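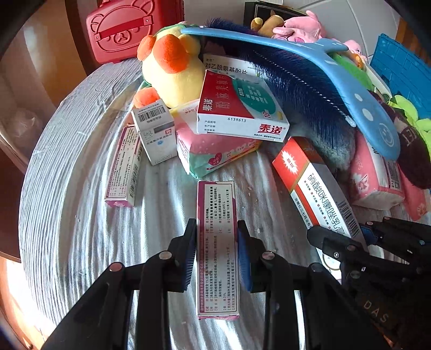 # Storing and Returning Household Medicines in Ollton

## 1. Background

Most homes keep some medicine, and most of it stays in the house long after the illness it was bought for. The course brief asked us to pick an everyday product and follow it from purchase to disposal in one town. I picked medicines sold in small cartons: tablets, creams, drops and sachets. The town is Ollton, where I live in term time.

The report deals with two questions. Where do people keep these medicines, and what do they do with them once they are out of date or no longer needed?

I did not look at prescribing, cost or whether any medicine works. Those are outside the course and I am not qualified to comment on them.

## 2. Method

I visited 7 households in May and spoke to one adult in each. The visits took place in the early evening, as most people were at work before then. I asked the same questions each time and wrote the answers down by hand. No names of people or medicines were recorded, and nobody was asked what they were being treated for.

I also put a short leaflet through doors on the Barrera estate with a web link to the same questions. The student print fund paid for 2,000 leaflets. Replies were slow and many were incomplete, so I have used them only as background and not in the findings below.

Lastly I spoke to staff at two pharmacies, Gremier on the high street and a smaller one near the bus station which asked not to be named.

## 3. Findings

### 3.1 Storage

The kitchen was the usual place. People gave practical reasons: it is where the glasses are, and cupboards there tend to be high enough to be out of a child's reach. The trouble is heat. In several kitchens the medicine cupboard was next to the cooker or above the kettle.

Bathrooms came next. These get damp, and cardboard cartons suffer before the contents do. Once a carton goes soft it gets thrown away, and the instructions and storage advice go with it.

Only one household kept medicines in a bedroom, in a shoebox on top of the wardrobe. This was probably the best spot I saw — cool, dry and dark — although the person said they had only put it there for lack of room elsewhere.

### 3.2 Reading the carton

People read the dose and very little else. Few could say whether anything in the house had a storage temperature printed on it. Cartons bought abroad were a particular problem, as the text may be in a language only one member of the family reads. One person had stuck a paper label on each of these with the use written in English. It seemed a sensible habit and cost nothing.

### 3.3 Getting rid of it

The kitchen bin was the most common answer, followed by the sink for liquids. Both pharmacies take back unwanted medicines at the counter, but most of the people I visited did not know this. Gremier has a notice about it, placed behind the till where it is hard to see from the queue.

The Plornurari recycling centre does not accept medicines. Its sign lists paint, oil and batteries and says nothing about them either way. One person had driven there with a full bag and brought it home again.

## 4. Problems with the work

The sample is small and came partly through people I already knew. I also changed the wording of question 2 after the first visit, so that answer is not strictly comparable with the others. If I did this again I would start earlier and leave out the leaflets.

## 5. Suggestions

- Move the pharmacy notice to the door or the front of the counter.
- Add a line about medicines to the Plornurari sign, with directions to the nearest pharmacy.
- Keep medicines in their cartons, away from the cooker and the bathroom.
- Label anything bought abroad when it first comes into the house.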